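Citari refurbished desktop tower, reviewed by Graça Ramalho
3 out of 5

I bought this one from the Prenville outlet in October, mainly to learn on. The side panel comes off without a fight and there is decent room around the board once the case is on its side. The blue tabs in the drive cage are easy to spot.

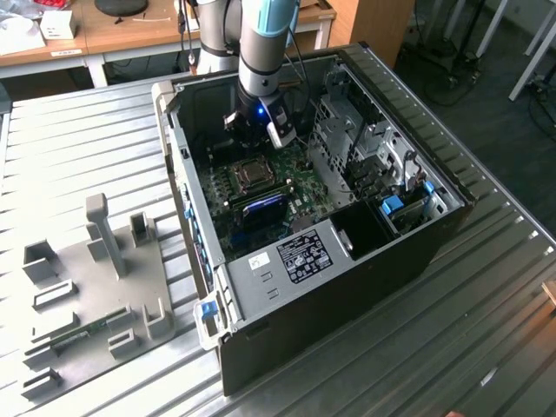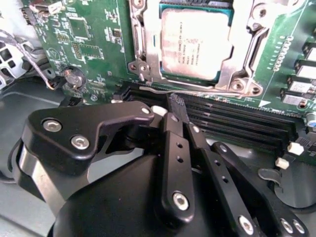
Heatsink off, processor still in its socket.

Access to the socket is good. The memory slots sit right below it, and the retention lever is thin - go easy on it. My main complaint is the edges of the drive cage, which I caught a knuckle on. The fan is also louder than I'd like under load.

9 people found this review helpful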